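Tomás Pinheiro
October 15, 2024

Redoing the pill storage at home. Thread, mostly so I have the measurements in one place.

Starting point: one deep drawer, all bottles standing upright, all labels on the side. Looking down into it, you get circles. White caps from the pharmacy, white caps on the vitamins, white caps on the antacids. The information is on the one surface you can't read without lifting the bottle out.

Side labels assume eye-level shelving. A drawer is a top-view system. So is a low table, if you're standing. Either change the furniture or move the label.

I looked at changing the furniture first. The Jalstead insert tilts bottles back so the fronts show. It's decent, but it needs more height than my drawer has with the tall bottles in. Returned it.

Moved the label instead. Matte white label tape, black print, stuck to the cap. Zutunier sells a removable one. Removable matters when a refill comes in a different bottle.

First line on each cap: name of the contents. Second line: strength. The vitamin D reads "VIT D / 2000 IU". Third line, if it fits: month it expires. The earliest one in the house is June.

Type size: as large as the cap allows for line one. I tried to be clever and get the dose schedule on there too. Unreadable at arm's length. Schedule stays on the paper list.

Caution for anyone copying this: caps swap. You open two bottles at once, you put them back wrong, and now the cap is lying to you. The cap label is an index. The body label is the record. Read the body before you take anything, every time.

To reduce swaps I put a small matching dot on the cap and on the body. Different color per bottle. If the dots don't match, stop and sort it out. Dots go clear of the pharmacy label so nothing printed gets covered.

Don't label over the arrows or the "push down and turn" text on child-resistant caps. Guests need those. On the ribbed caps, keep tape off the sides as well, it lifts within days and picks up lint.

Someone asked about decanting everything into matching jars. No. The prescription ones stay in the bottle they came in. Lot number, pharmacy phone number, refill count, and whatever the amber plastic is doing about light. A uniform look isn't worth losing any of that.

Sorting order in the drawer: front row is daily, next row is as-needed, back row is seasonal. Alphabetical within a row. I had alphabetical across the whole drawer for two weeks and it put the things I use each morning at opposite ends.

Discards: 15 containers pulled for the pharmacy take-back bin. Most were expired, a couple had labels too worn to read. If you can't read it, it goes in the bin.

Remaining problem is heat. The drawer shares a wall with the dishwasher. Ran a cheap thermometer in there overnight with a cycle going and didn't like the number. The whole set moves to the Figueiredo cabinet in the hall once I've put a catch on the door.

Reply to @ above: yes, a paint marker straight on the cap works. It also smears if your hands have lotion on them. Imix makes a finer tip that dries faster, but you can't peel it off when the contents change.

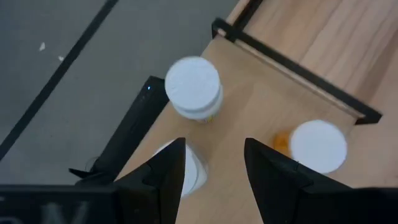
Household > Storage > Medicine

Three round containers on a light wood tabletop, white lid on each. From overhead, the orange side of the pill-type bottle does more to identify it than the lid does. The one near the table edge gives you a thin band of yellowish label and a short white body.

Cap labels next.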